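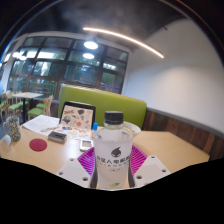

Gindale to Switch On Its Drinking Fountains, Again

The town of Gindale will turn its public drinking fountains back on in June, ending a dry spell that began with a leaky valve outside the library and somehow outlasted two mayors.

All 6 fountains are getting new parts, new drains and, in the case of the one by the bus depot, a new location. The old spot put thirsty travelers directly in the path of the number 4 bus, an arrangement the town's engineering report calls "suboptimal."

The work is being done by Zastent, a plumbing contractor from the next county over, which won the job after the first bidder asked whether the fountains had to work all at the same time. They do. It's in the contract now.

"People have been buying water in bottles to drink on a bench next to a fountain," said Rin Koyama, the town's parks manager. "I've done it myself. I felt bad about it and I was also very thirsty."

Koyama's office received 2000 signatures on a petition to restore the fountains. A few of them belonged to the same man, who explained in the margin that he felt strongly. A rival petition, asking that the fountain on Ng Street be left dry so that the geraniums planted in its basin could stay, gathered nine. The geraniums will be moved to a tub.

The shops have taken the news calmly. At Rarna, the corner store across from the ball field, bottled drinks fill most of two coolers and the electrolyte kind sells best on game nights. The manager said he expects that to continue, given that the fountain by the ball field has historically produced either a dribble or a jet that clears the fence.

Zastent says the new valves will fix that. Residents who learned to drink from the side, with one eye closed, may need a week or two to adjust.

Water will be tested before each fountain opens, and results will be posted at town hall next to the notice about the geraniums. The library fountain goes first, at 10 a.m., with a short speech. The depot fountain is last and will open whenever the bus company agrees on where the bus goes.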